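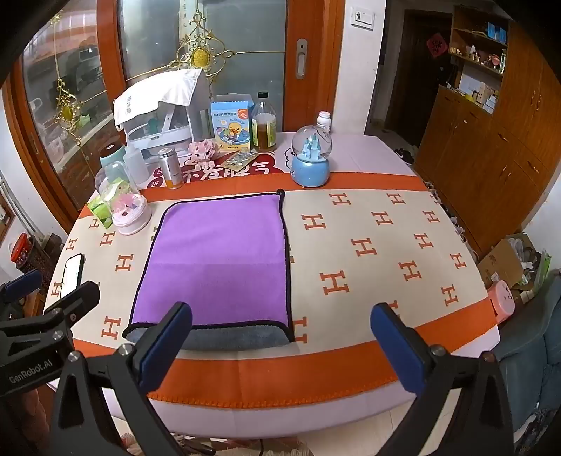

Section 4: Setting up the Flillby heated throw for the first time

Okay, so you've read the boring safety pages (you did read them, right?) and now you want to get warm. Me too. I've been through this set-up more times than I can remember, on my own throw and on the ones I've handed out as gifts, and I've written these steps the way I'd explain them to you across the kitchen counter. Give yourself 30 minutes the first time. After that it's plug in and go.

What should be in the box

The throw itself, folded, with a paper band on it
The hand controller with its short cord
The wall adapter (it's in the flat side pocket of the box and people throw it out with the packing, so check!)
A mesh wash bag
The little registration card from Trasier, who handle the warranty

If the controller is missing, look inside the folds of the throw before you write to anybody. Mine had slid right down into the middle.

4.1 Getting it ready

1. Take off the paper band and shake the throw out. It will have creases from the box and that's fine, they relax in a day or two.

2. Lay it out flat on a bed or a big table. You want the whole thing open, no corners tucked under.

3. Run your palms over both sides. You'll feel the thin heating wires under the fabric, kind of like piping in a cushion. They should run in even lines. If you feel a hard lump or a spot where the wires bunch together, smooth it out gently and check again.

4. Look for the socket. It's sewn into one short side, under a fabric flap with the Studeck tab on it.

Caution: Never pin anything to the throw, and that goes for brooches and name tags too. A pin through a wire is the end of the throw and maybe the start of something worse.

4.2 Connecting the controller

1. Make sure the wall adapter is NOT plugged in yet.

2. Lift the flap and push the controller plug into the socket. The flat side of the plug faces up, toward the soft side of the throw. You'll feel a click. If you don't feel it, pull it out and go again — a half-seated plug is behind most of the "mine's dead" messages I get.

3. Close the flap over the plug.

4. Connect the adapter to the controller cord, then plug the adapter straight into the wall.

Caution: Straight into the wall means straight into the wall. No extension cords or power strips, please, even the nice expensive ones.

Note: The cord is 9 feet long, so if you're planning on using this on the couch, it's worth checking where your outlet is before you get all cozy.

4.3 The first warm-up

1. Keep the throw flat for this part. I know you want to get under it. Wait!

2. Press and hold the round button until the light turns amber. That's level 1.

3. Leave it on level 1 for ten minutes. You might notice a faint new-fabric smell. It goes away after a couple of uses, and opening a window helps.

4. Press the button again to go up a level, and keep going until you reach level 6, which is the hottest. The light gets redder as you climb.

5. Let it sit on level 6 for five minutes, then feel it all over with your hand. It should be evenly warm from end to end. The outer few inches have no wires in them, so those stay cool and always will.

6. Hold the button down to switch off, and unplug at the wall.

If you found a cold patch in the middle, let the throw cool down, redo 4.2 and try one more time. Still cold? Stop using it and go to Section 9.

4.4 Setting the timer

Out of the box the throw shuts itself off after two hours. You can make that shorter but not longer, and I've stopped grumbling about it.

1. With the throw on, press the small clock button once. The light blinks.

2. Each press after that takes 30 minutes off.

3. When you get where you want, leave it alone. The blinking stops and the setting is saved.

Note: Unplugging at the wall wipes your timer setting. Just set it again next time.

4.5 If you bought the Ferrand version

The Ferrand is the bigger one, with two controllers so each side gets its own heat. Everything above works the same, but do 4.2 and 4.3 one side at a time. The left and right plugs look identical and they will fit either socket, so I put a dab of nail polish on one plug and its matching socket. My side runs at level 2. The other side of the couch is on level 5 from November on and there's no talking to it.

Caution: Don't fold the warm half over the other half while it's on. Trapped heat will trip the cutoff, and you'll be waiting a good while before it starts up again.

Washing instructions are in Section 5. Please take the controller off first!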